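Teaching a Two-Handed Storage Task by Demonstration
Final report, Zerkell project group
Module: Practical Robotics

1. Purpose of the project

The Zerkell group was asked to prepare a set of human demonstrations from which a two-armed robot could later learn a household storage task. The task selected concerns a lidded plastic food container and a wire basket with two levels. It was chosen on the advice of the Hamada laboratory, whose earlier work had dealt mainly with single-handed picking on an open table.

The group compared 2 methods of demonstration. In the first, an operator controls the robot arms from a distance through a pair of handles. In the second, the operator holds the grippers directly and carries out the task by hand, and the movement of each gripper is recorded for later use. The first method is referred to in this report as remote control and the second as hand demonstration.

2. Working arrangement

Hand demonstration was carried out at the bench, with one gripper in each hand and the basket standing on a board in front of the operator. Operators were instructed to keep their wrists in a natural position and to avoid any movement that the robot arms could not repeat. The lower level of the basket imposes the strictest limit, as a gripper must work there beneath the panel and between the wires.
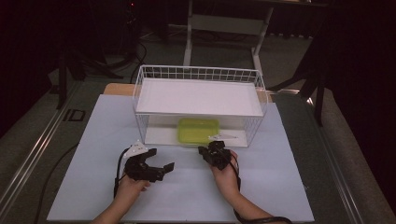
Jurau asked at the interim review whether hand demonstration gives the robot too easy a teacher. A person can feel through the handle when the container touches a wire and will correct the movement without noticing, whereas the robot has no such feeling to draw upon. The remark continued that a slower and clumsier record made by remote control might be the more useful of the two.

The group accepted that the question was a fair one and amended its plan. Operators were asked to leave a wider gap between container and basket than they would in ordinary use, and to pause briefly before each change of direction. Demonstrations in which contact with the wires had guided the movement were marked in the log and kept apart from the main set.

3. Record of demonstrations

A total of 172 demonstrations were recorded by hand and 100 by remote control. The difference reflects the time available on the robot arms, which were shared with another module and could be booked only on Saturday. Each demonstration was checked by a member of the group who had not performed it. Those with a dropped container or a gap in the recorded movement were removed before training.

The software used to align the records of the two grippers was Drillier, as supplied to all groups on the module. Its default settings assume that the grippers act in turn. In the present task they frequently act together, and the settings had to be changed before the records could be used.

4. Holding the container with both grippers

The most demanding part of the task is the stage at which both grippers hold the container at once. If one moves ahead of the other, the container turns in the jaws and the grip is lost. Operators therefore practised holding it at a tilt, with a gripper at either side, until the movement could be made at a steady pace. The position of the jaws at the rim of the lid was found to matter more than the force applied.
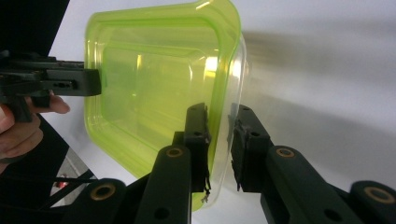 Practice also showed that operators differed in which hand they allowed to lead. Some steered with the right and used the left only as a support, while others did the reverse. Mixed together, the two habits gave the trained robot conflicting guidance, and it tended to hesitate midway through the turn. The group settled on a single rule, under which the right hand leads and the left follows, and the earlier records were sorted accordingly.

5. Remaining work

The marked demonstrations have not yet been used for training. It is proposed that the next group compare them with the main set, in order to test the point raised at the interim review. A container of a different shape should also be tried, as the present records cover only one. The log, the sorted records and the amended Drillier settings have been deposited with the module office.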